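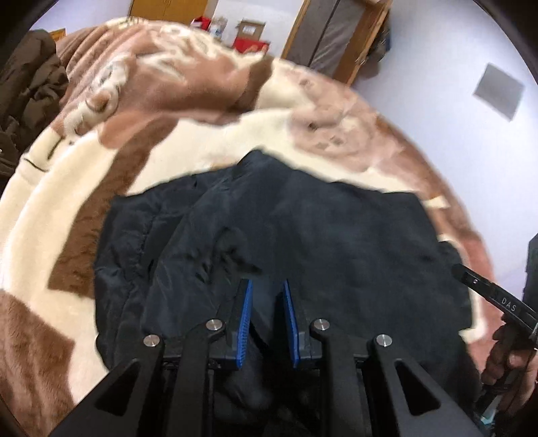 Week 7: Keeping warm, or what clothes do with air

Welcome back! Last week was fibres, this week is the bit I look forward to all term: insulation. It's the point in the course where the physics you half remember from school starts explaining your own wardrobe, and I hope you'll never look at a winter coat in quite the same way.

Please read pages 2 to 7 of the course reader before Wednesday. The reading is short, but the diagrams of heat loss are worth going over twice.

Where the warmth comes from

A coat makes no heat. Your body does that, all day and all night, and clothing only slows down how fast it gets away. Leave a padded jacket on a chair in a cold room and it will be as cold as the room. Put it on and within a few minutes you feel the difference, all of it your own heat.

Heat leaves you in four main ways:

Conduction, straight through whatever you are touching. Sit on a stone step in March and you'll know all about it.

Convection, carried off by moving air. This is why wind matters so much, and why a gap at the neck can undo a good coat.

Radiation, given off from skin and clothing to colder things nearby.

Evaporation, when sweat or rain turns to vapour and takes heat with it. Wonderful in summer, miserable halfway up a hill.

Still air

Air is a very poor conductor of heat as long as it stays put. Nearly everything we call warm clothing is a way of holding air still in small pockets: wool with its crimped fibres, fleece with its raised surface, down with its tiny branching threads, polyester wadding with its tangle of fine filaments (some of them hollow, which is rather clever). Squash any of these flat and most of the warmth goes, even though the weight of material hasn't changed by a gram. Try it with a sleeping bag. The side you lie on does very little for you, and that's why campers carry a mat.

The word to learn is loft, meaning the thickness a filling springs up to when left alone. When you compare two fillings of the same weight, loft is the first thing to ask about.

Why we quilt

Loose filling slides. Put a bag of wadding or feathers between two layers of cloth, shake it, and it all ends up at the hem. Quilting holds it where it's wanted, and people have been doing it for many centuries, in bedcovers, petticoats and the padding worn under armour. There is a price, though. Every line of stitching pinches the two cloths together, so the filling is at its thinnest exactly there. Closely spaced lines keep things tidy but lose some loft, and wide ones do the opposite. Box walls, where a strip of fabric stands between the inner and outer layers, get round the problem and cost more to make.

The outer cloth

A closely woven nylon or polyester shell keeps the wind from pushing warm air out of the filling. It also has to let some vapour through, or you end up clammy. Look at the label on your own coat and see what the shell, lining and filling are made of. They are very often three different things!

For our practical we'll use two sample cloths, the Lustmont nylon and the heavier Söderlund cotton. Hold each one to your lips and try to blow through it before you read the data sheet. Write down what you expect first, please, and don't go back and change it. Wrong guesses make the best discussions.

Washing and storing

Down clumps when wet and needs a long, gentle drying, with plenty of shaking out. Polyester wadding is more forgiving, but very high heat can damage the fibres. Store both kinds loosely. A coat crushed in a bag all summer may come out thinner than it went in.

For Wednesday

Bring one warm garment you don't mind other people handling. Old is fine, and a torn one is even better because we can look inside.

Measure its thickness in three places with a ruler, laid flat and without pressing, then once more under a heavy book.

Start thinking about your essay, 3000 words on one insulating material of your choice. Wool and down are always popular, but I'd love to read one on kapok, cork or straw.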